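From: Elisa Monti
To: packing-automation list
Subject: Re: [packing] Hand grippers and the small-batch tables

Corrado Dal Bello wrote:
> The Plonix plan moves mixed boxes to arms next year. Two
> questions from our table. Does the quota of 30 boxes a shift
> still apply to people on the hand grippers? And who decides
> when an item counts as too soft to record?

Corrado, answers in order. Copying Assunta for the pay part.

1. Quota

No. Anyone holding the grippers is on recording time, paid at the packing rate with no box count. Bianca measured it in December: a mixed box takes 2 to 3 times as long with grippers as with bare hands, and socks and folded towels are the worst of it. The old quota stays for hand packing only.
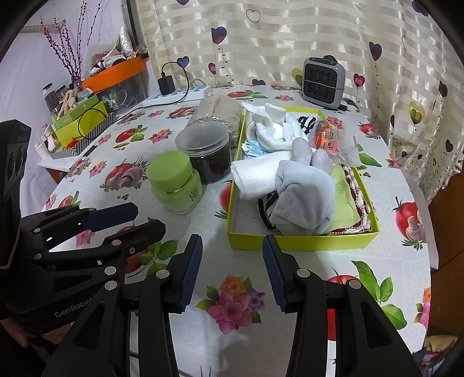

2. Soft items

The packer decides. If an item slips twice, set it aside and write the code on the sheet. Rolled goods have been fine: elastic bandage goes in by the sides, pads flat against the weave, coil end down. Loose striped fabric is slower to grip and tends to bunch, so allow for that before you call it a failure.

Flultwood wants 4,000 good picks before they commit to a date for the first arm. We have a little over 1,000 — most of them rolls and boxes, very few socks. 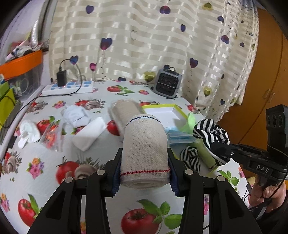

The part I can't answer yet is staffing. Tiziana's draft keeps everyone through the recording period and then turns two packing posts into checking posts, same grade. Checking means sitting at a screen, clearing stalled picks and repacking what the arm drops. I have asked for the training hours to be written into the draft, along with a limit on consecutive screen time. Neither is in the current version.

Wrist strain: please report it the same shift. The linkage needs a steady squeeze and two people have already asked for shorter turns.

Elisa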